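Last updated: March

From: Urho Lehtinen
To: Dirnilden house list
Subject: Re: kitchen rota, and the cloths again

Quick one before I go out, sorry for the state of it.

Sointu wrote:

> Hello all. Could we please settle the cloth question before the
> Winamine lot move in upstairs. I came down at half past seven and there
> was a cloth in a heap at the bottom of the sink, sour, and the counter had
> a tacky patch by the oil. I don't mind whose turn it was. But we went
> through 17 cloths last year and I would like to stop buying them.
> Also is the Hämäläinen descaler any good or should I take it back?
> Sointu

Right. Agree with nearly all of that. The tacky patch is the oil bottle, always is, it dribbles down the side and then somebody slides it along. Lift the tray out, wipe under, wipe the bottom of the bottle, put it back. Takes a minute. The steel shows everything so you may as well do the whole run while you have the cloth in your hand, back to front, and bring the crumbs to the sink edge.
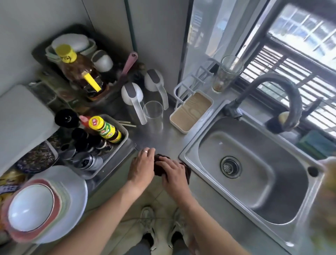

Two kettles is fine by me by the way, I know it came up. They do need shifting when you wipe though - there was a proper ring under one of them last month. Same for the plastic cups. If it's empty and it's yours, wash it or bin it, don't park it in front of the kettles.

Glasses with an inch of old tea in the bottom, same thing. Rinse them at least, they get knocked over by whoever's doing the back ledge and then it's all down behind.

Now the cloths. I don't think we need to buy different ones, we need to rinse them. The dark brown ones hide the dirt, so people think they are clean when they aren't. Under the tap, squeeze, open it out, fold, squeeze again, keep going till what comes out is clear. Middle of the sink over the strainer or you'll have it all up the window. Then hang it up. Hang it! Not in the basin, not over the tap.
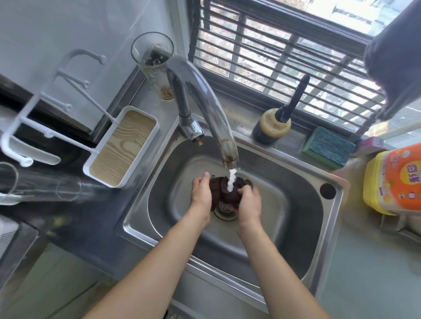
Urho Lehtinen

Forgot to say, on the descaler. Keep it, I'd like a go at the end of the spout, there's brown marks on it that a sponge won't shift. If that doesn't work I'll ask at Prallelora, they had a paste for 50 cents off when I was in but I didn't know if it was safe on chrome. Anybody used it?

Sponges: green side for pans, yellow side for plates, and please stand them up on their edge after. They last twice as long. The brush can stay in its jar but will whoever does the weekend change the liquid, it's gone yellow.

Rota as it stands. Sointu mornings till the end of the month, me evenings, upstairs to be sorted when they've got their boxes in. I've put a hot wash for the cloths down as a separate job as it kept falling between two people. Bag is on the hook behind the door, when it's full it goes in with the tea towels, no softner please, they stop soaking anything up.

Kitty has 76 in it, so new washing up liquid and a roll of bags is covered. Receipts in the tin.

Got to run, the bus is at ten past. Shout if I've missed anything.

Urho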